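1/8/23
Ketsara Nilsuwan
2 min read

Gear plate task, Dumidau arm, teleop. Nattawut on the leader arm, me on the pedal and the complaints.

Job for the operator: put the small gears on the pegs of the white plate, then pick up the plate with everything on it. A person does this while talking about lunch. By remote it takes a steady wrist and some faith, as the arm covers most of what you want to see.

1. Wrist view blocked. With the arm over the plate, the head camera gets cables and bracket and a sliver of rim. Nattawut steers by the wrist camera and memory — mostly memory.

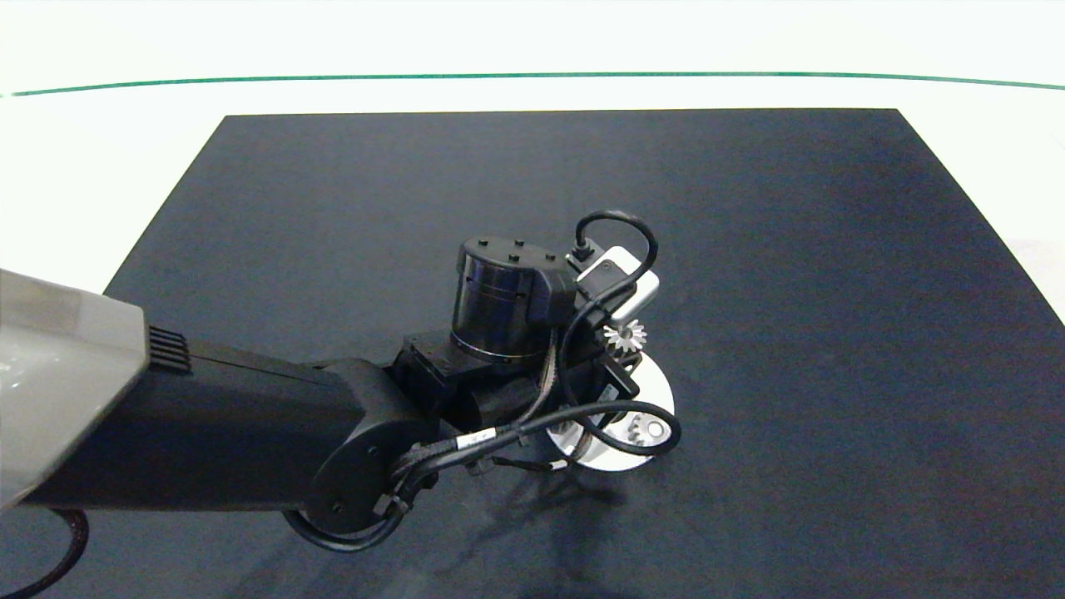
2. Gear layout. Scatter them by hand before each demo and don't be neat about it. Reginald's old set from July was so tidy that the policy learned Reginald.

Come in low with the fingers and close slowly. A gear lying flat gives you very little to hold.

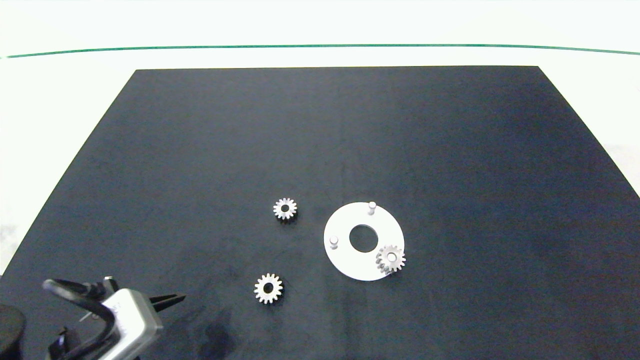 One gear at the plate, two still on the mat.

3. Lift. Grip, pause, then up. Thongchai wants the pause trimmed out of the recordings. I want it left in. We have agreed to go on disagreeing in the Siriwan channel. 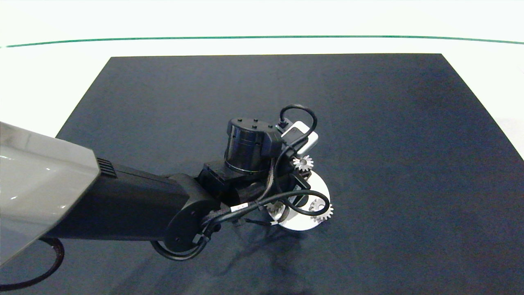

Last edited by K. Nilsuwan, version 2

Episode count stands at 151, counting the ones Rungnapa has yet to review. Keep the fumbles if the operator recovers, bin them if he swears and hits reset.

To do: retie the wrist cables, ask Omberg about softer finger pads, find the good chair.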